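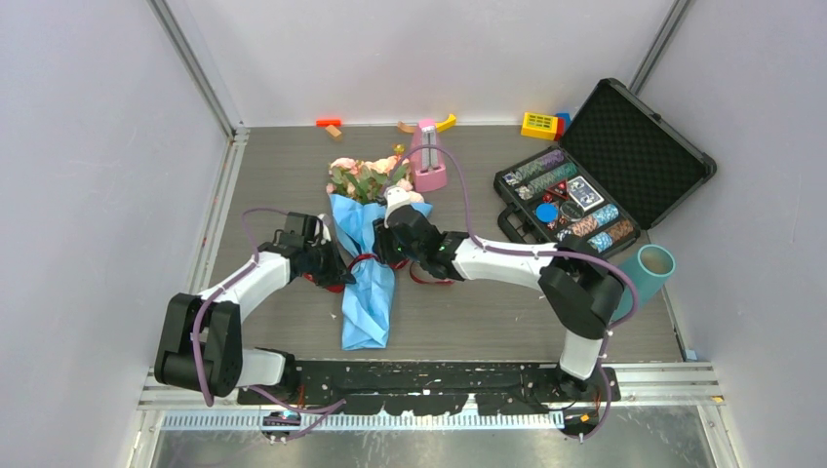 Two arms, one bouquet. The motion stack on this bench is the subject of this week's column.

Opinion > Software > Control and Planning

12 September 2025
By Neusa Quintana

I have been writing robot software long enough to have strong feelings about things that most sensible people never think of at all, and one of them is what happens when two arms have hold of the same object. I'd like to spend this column on it, if you'll bear with me, and I'd like to make the case that we have been putting our effort in the wrong place.

The usual way to build a two-armed system, and I have built several this way myself, is to treat it as two one-armed systems that happen to share a clock. Each arm gets its own planner, its own controller and its own little log file, and somewhere above them sits a coordinator whose job is mostly to keep them from knocking elbows. For a great many jobs this is perfectly fine. One arm sorts the red parts, the other sorts the blue parts, and everybody goes home on time.

But give the pair of them something like a bunch of roses wrapped in crinkled paper, with one gripper closed on the wrapped stems and the other higher up near the flowers, and the arrangement stops making sense. From that moment the two arms and the bouquet are one mechanism. If the left arm moves a little and the right arm does not, the difference has to go somewhere, and where it goes is into the paper. A steel bar would at least push back hard enough for the torque estimates to notice. Paper just gives, and the controllers both report that they are tracking beautifully.

My friend Halfdan Kragh and I have argued over this for years, mostly by mail and once, memorably, through an entire ferry crossing. Halfdan worked on the Drulton planner when it was still a handful of scripts in Flivthorpe, and his view is that the answer is better perception. See the wrapping deform, he says, and correct for it. I have a lot of respect for that view. I also think it asks the camera to clean up a mess that the controller made. By the time a crease is big enough to be seen between two black grippers and a trailing ribbon, the force that made it has already come and gone.

What I would much prefer -- and what we moved to at Nokusthorpe in August, after more grumbling than I care to admit -- is a plan written for the object. You say where the bouquet should go and how much squeeze and stretch it may feel along the way, and the motion of both arms falls out of that. The arms stop being the main characters. It is a small change on a whiteboard and an enormous one in a codebase, and I will not pretend otherwise. Ours touched 1632 files, and 17 of those were configuration files that no one on the team could remember writing.

I'll also put in a word for clutter while I have the floor. There is a habit in our field of testing on a bare table and adding the world later. I would have us do it the other way around. Leave the toy blocks along the back. Leave an open case of poker chips on the right, with its lid propped up, so that the planner has to know about a lid and a tray when it swings that forearm across. We used to check collisions against each arm's own links and call it done, and it was the carried object that kept surprising us, because the held thing wasn't in the model of either arm. It belonged to both, so in the software it belonged to neither.

The fair objection is cost. A joint plan over two arms is slower to compute, and when Halfdan is feeling combative he likes to ask me what I intend to do with all that waiting. Our first version gave up after 4000 iterations on quite ordinary lifts. The Kjærgaard solver we use now is kinder, and we cap it at 50 for small corrections while the arms are moving, which has been plenty for our work. Yours may differ. If you are throwing boxes onto a conveyor all day, please keep your two separate planners and my blessing with them.

For soft things held from both ends, though, I have come around completely. I would even start with the logging, before touching a line of planning code: write down the distance between the two grippers over time, in one place, and look at it after each run. It took me an afternoon to add and I was embarrassed by what it showed. Halfdan has promised to try it on his own rig, and I expect a long letter.

We use cookies to remember your reading preferences. Accept | Manage settings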